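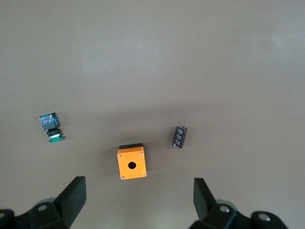

Photo: Heather Mackay

I've been living with Tekow, the grasp planning package from Skostby, since August, and I've grown very fond of it (with a few grumbles, which I'll get to). We use it for small electrical parts, the sort of thing you see above: a push-button switch with a green cap, an orange enclosure, a capacitor. Getting the wrist camera calibrated took me 54 minutes the first time, most of it spent hunting for the right settings page, and after that the planner was proposing sensible grasps before I'd finished my coffee!

The enclosure is the easy one. It likes those straight sides and hardly ever changes its mind. The switch is where I'd ask for more patience, as the pale see-through contact block confuses the segmentation and you may need to lower the confidence threshold a little. Over 1,000 simulated picks I had 3 planner crashes, all of them on the older build.

My one real complaint is the log viewer, a slow and fussy thing that forgets your filters every time you close it. Bảo Châu wrote us a small script to get around that, bless her. Four stars from me, and I've already renewed.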